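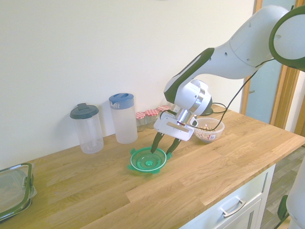 Evance Stitilik 小型旅行车

车身 / 动力 / 底盘 / 座舱 / 载物 / 选装 / 常见疑问

小型旅行车这个类别已经冷清了好些年，所以 Stitilik 的量产版一下线，我们几个编写产品资料的人抢着去开，轮到自己还回车时都磨磨蹭蹭的。它和同门的两厢车共用前半截车身，B 柱往后全部重新画过：后门加长，后悬拉出一截，车顶线一直平着走到尾门上沿才收下去。后排头顶空间因此很宽裕，个子高的人坐进去也不用歪脖子。

外观由 Vittoria Guerra 的小组负责。她给车定的基调是“干净，但要有肩膀”，侧面只留了一道从前轮拱出发的折线，到后门把手处慢慢淡掉，尾灯上方再重新冒出来。阴天看不太明显，傍晚斜光一打，整个侧面都活了！前脸的进气口做得比两厢版窄，雾灯位置下移，保险杠下唇用的是不喷漆的深灰材质，停车蹭到路沿也不至于心疼。

动力

全系目前只有一套动力：三缸涡轮增压汽油机，最大功率 136 马力，搭配六速手动或双离合自动变速箱。三缸机的抖动是很多人最担心的事，工程师在曲轴一侧加了平衡轴，右侧悬置也换成液压式，怠速时手放在方向盘上只能感觉到一点点轻微的嗡嗡声。转速拉起来以后声音很有意思，有点沙哑，又很起劲（个人非常喜欢，家里人说像吹风机）。

手动版的挡杆行程短，二挡进三挡的手感尤其顺，离合器结合点偏高，头一天需要适应一下。自动版在城里跟车时比老款柔和得多，蠕行逻辑重写过，松刹车后不会往前一窜。运动模式会把降挡提前，下坡弯道里它会自己留在低挡位，省了不少刹车。
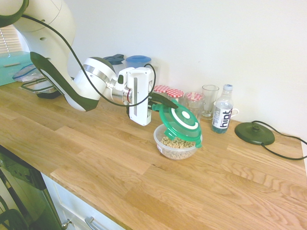
底盘的调校在 Montes 试车场完成，前麦弗逊、后扭力梁，结构上没有什么新鲜的，功夫都花在衬套和减振器上。Luzius Stöckli 从样车阶段就跟着这个项目，他最在意的是空车和满载之间的差别：旅行车装满以后屁股容易往下沉，方向会发飘。最后选用的后弹簧是渐进式的，前段软，压到一定程度才变硬。单人驾驶过减速带很松弛，后备厢塞满之后车身姿态依然端正，高速变道一把过去就收住，没有第二下晃动。

转向比两厢版略慢，中心位置更稳，长途上省力。刹车踏板的前段有一点空行程，往下踩就很线性了，脚感好。

喜欢钻小路的人可以留意一下离地间隙，它和两厢版保持一致，走压实的土路没有问题，碎石大的地方还是慢一点。底部护板为标准配置，换机油时需要拆下前半块。

座舱

坐进去第一感觉是视野好。仪表台压得低，A 柱根部往前挪了，左转时的盲区小了一大块。空调保留了一整排实体旋钮，戴着手套也能拧，阻尼清楚，点赞！中控屏负责导航、音响和车辆设置，菜单层级很浅，常用的几项可以拖到首页。

座椅面料有织物和织物拼合成皮两种。我推荐纯织物，夏天不粘背，纹理也更耐看，浅灰色那款配深绿缝线，实车比目录上漂亮许多。坐垫长度够，腰部支撑需要手动调节，旋钮藏在靠背内侧，第一次找可能要摸一会儿。

后排放倒后地板与后备厢地台齐平，中间没有台阶。座椅按四六分割，放倒的拉手在后备厢侧壁上，站在车尾就能操作，双手抱着东西的时候用手肘顶一下也行。

载物

后排直立、地台放到下层时，后备厢容积为 736 升，这个级别里相当大方。开口下沿低，搬重物不用抬得很高，尾门内侧的拉手左右各一个。地台是双层的，上层与门槛齐平，下层可以塞三角牌、绑带和充气泵。侧壁带挂钩和弹力网，十二伏插座在左边，盖子带软绳，不会丢。

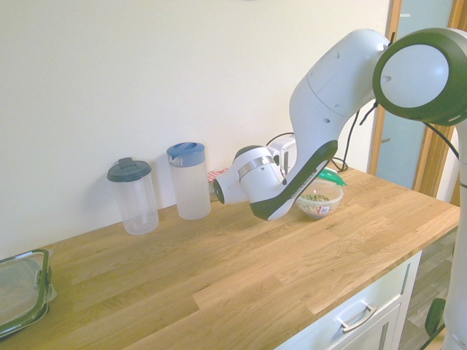 浅色木台面左侧摆着两只透明塑料壶

行李固定轨道为选装，铝制，沿地台两侧铺设，配四个可滑动的锁扣。经常带散件出门的人值得考虑，冷藏箱、折叠椅、工具箱都能各就各位，急刹时后面安安静静。轨道只能在出厂时加装，后期改装需要更换整块地台，下单时请想清楚。

分隔网可以装在前排后方，也可以装在后排后方，两处都预留了顶部卡座。带狗出门的车主多半会用后一种装法。网子卷起来放在遮物帘的卷筒旁边，收纳位是专门留的，跑起来不会响。

拖曳方面，手动和自动版都能选装可拆卸拖车钩，无制动拖车的上限为 500 公斤。一部小拖车加几辆自行车完全够用。球头拆下后收在地台下层的泡沫槽里，电气接口可以翻进保险杠内侧，从后面看不出来。

选装与配件

车顶横杆由 Stastetti 供应，断面是扁平的翼形，风噪控制得不错，不用的时候也可以一直留在车顶。安装工具随附，扭矩扳手有固定的咔嗒声提示，拧到位就停。请注意横杆的前后位置有标记，装反了会有哨音。

橡胶后备厢垫边缘很高，脏靴子和湿雨衣往里一扔就行，拿出来冲一冲立刻干净。垫子按地台上层的形状裁切，放到下层时两侧会略有翘起。
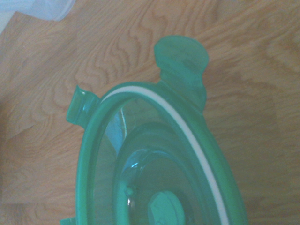

木质表面上的半透明绿色食品保鲜盒盖，一端带圆形锁扣

冬季包包含前排座椅加热、方向盘加热和前风挡加热丝。风挡加热丝非常细，夜里迎着对面车灯时偶尔会看到淡淡的反光，敏感的人建议先试驾再决定。灯光包把近光换成矩阵式，弯道里照得很远，乡间道路开惯了的人会很开心。

颜色一共六种，我最中意的是深绿色，阴影里接近黑，太阳一照马上透出来。白色为免费基础色，其他颜色按金属漆计价。黑色车顶只能与浅色车身搭配。

常见疑问

手动版能不能选自适应巡航？可以，车速低到需要换挡时仪表会提示，踩下离合器后系统不会退出，换完接着跟。

保养周期怎么算？由车辆根据行驶情况计算，仪表会提前提醒，第一次保养前请检查一次机油液位，新机器磨合期稍微多喝一点油属于正常现象。

备胎有没有？标准配置为补胎套件，小尺寸备胎为选装，装上以后下层地台的空间会变浅。选了拖车钩的话，备胎位置会被占用，两者不能同时选。

儿童座椅接口在哪里？后排左右两侧各有一组，带塑料导向口，前排副驾也有一组，气囊关闭开关在手套箱侧面，用钥匙拧。

导航地图怎么更新？停在有无线网络的地方会自动下载，也可以在设置里改为手动。下载时车可以照常使用，重启之后新地图生效。

试驾预约

Albane Gautier 负责试驾车的安排，Brisa Camacho 负责选装与订单方面的咨询。两种变速箱都备有试驾车，手动版数量少一些，想开的话请在预约时写明。四月起试驾线路加入了一段山路，强烈建议走这一段，三缸机在那里最有精神！

需要自带儿童座椅、自行车或其他大件来比对尺寸的，提前说一声，工作人员会把后备厢清空，横杆也可以先装好。车辆照片仅供参考，具体配置以订单为准。

产品资料撰写：Jovita Cuevas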